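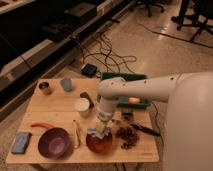

Nettoyer une table en bois clair sans l'abîmer

Bonjour, j'ai un plateau en bois clair qui me sert à tout dans la cuisine et je ne sais plus avec quoi le laver. Dessus il y a en permanence des gobelets, un bol violet, une carotte qui attend, et des petits morceaux bruns en tas à même le bois. J'ai une éponge bleue plate qui reste dans un coin. Je passe un coup avec un peu de liquide vaisselle, mais le bois devient terne et rêche au toucher. Je l'ai huilé en avril, une seule fois. Faut-il poncer, ou juste changer de méthode ?
Posté par Prikis, le 10 novembre 2019

Kyriakidis
Pas besoin de poncer tout de suite. Débarrassez tout, ramassez les miettes à sec, puis passez une éponge bien essorée côté doux, dans le sens du bois. Jamais le côté vert, il raye. 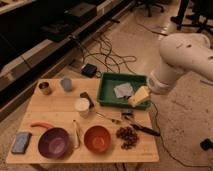 Essuyez aussitôt avec un chiffon sec et laissez reposer une nuit avant de remettre la vaisselle. Ensuite, huile pour plan de travail, 2 couches fines, en retirant le surplus au bout de 22 minutes - sinon ça colle. Si c'est encore rêche après, un grain fin à la main suffit. Une seule huile dans l'année pour un plateau qui sert tous les jours, c'est trop peu à mon avis.

Varkov
Moi c'est vinaigre blanc et basta. Jamais eu de souci.

Kusero
Attention au vinaigre pur sur du bois huilé, il m'a laissé des marques claires. Je le dilue beaucoup et je rince. Pour le tas de petits morceaux, mettez-les dans un bol, ça vous évitera de frotter dessous.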